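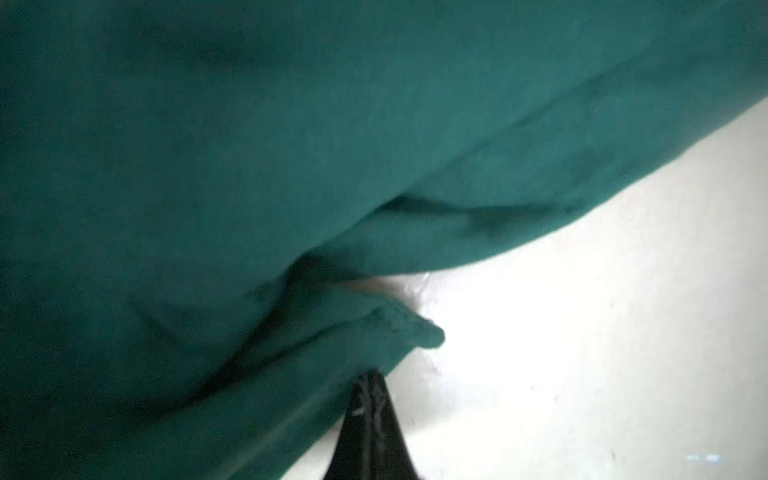
Ramalho House Laundry and Linen Service
Frequently Asked Questions

Who may use the service?
The service is open to all registered residents of Ramalho House and the Feresent Annex. Guests staying longer than one week may apply for a temporary tag at the front office.

What items are accepted?
Shirts, pants, towels, bed linen and other washable household fabrics are accepted. Leather, fur, items with loose beading and items marked "dry clean only" are returned unwashed. Each resident may submit up to two bags per week.

How should items be labeled?
Attach the numbered tag supplied at registration to the outside of each bag. Individual garments do not need a tag unless they are submitted without a bag. Lost tags are replaced at the front office.

How are garments handled before folding?
Each garment is lifted and allowed to hang so that twisted seams can straighten. The lower corners are then taken up and drawn apart, and the hem is checked for loose stitching. Dark fabrics are handled separately from white linen.

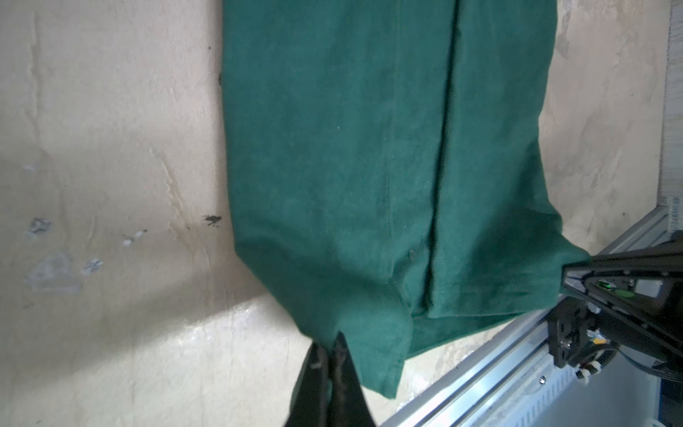
May I fold my own laundry?
Yes. Folding space is available until 9 p.m. every day except Sunday. Please shake out each item first and lay it on a clear surface. Begin with the corners and smooth the cloth toward the edges. A garment that has been spread out but still lies crumpled, such as the dark green one shown with this answer, should have its corners opened fully before the first fold is made.
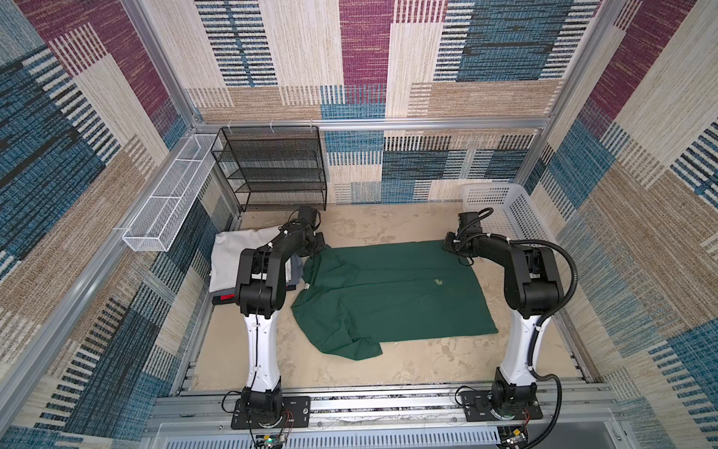 Shirts are folded lengthwise first, with the sleeves laid across the back, and then from the hem toward the collar. Pants are folded along the center seam and then in half. Towels are folded in thirds. Baskets and shelves should be left clear at the end of each session, and items left behind are moved to the collection counter the following morning.

What happens if a stain is found?
Small marks are noted on the bag slip and treated once with Prirell, a mild unscented stain remover. If the mark remains, the item is returned with a note and no further treatment is attempted. Residents who do not want stain treatment should check the box on the registration form.

Can items be hung instead of folded?
Hanging may be requested for shirts, pants and large towels. Write "hang" on the bag slip and list the items concerned. Heavy cloth is hung full length, with the hem left free so that creases can drop. Hangers remain the property of the service and should be returned with the next bag.

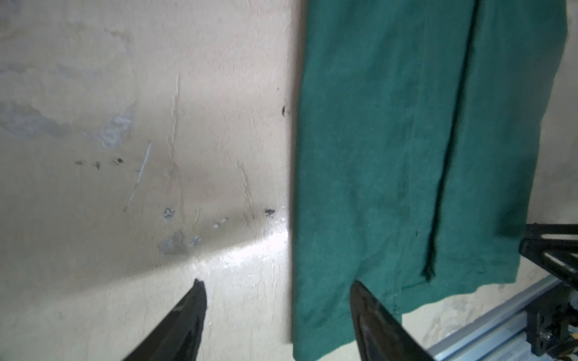

How do I report a missing or damaged item?
Complete a Stikum claim form at the front office within 53 days of collection. Describe the color, size and type of the item, and attach the bag slip if it is still available. Claims without a tag number will be accepted but may take longer to process.

Where can I get further help?
Call extension 829 from any house telephone between 8 a.m. and 5 p.m. Messages left after hours are answered on the next working day.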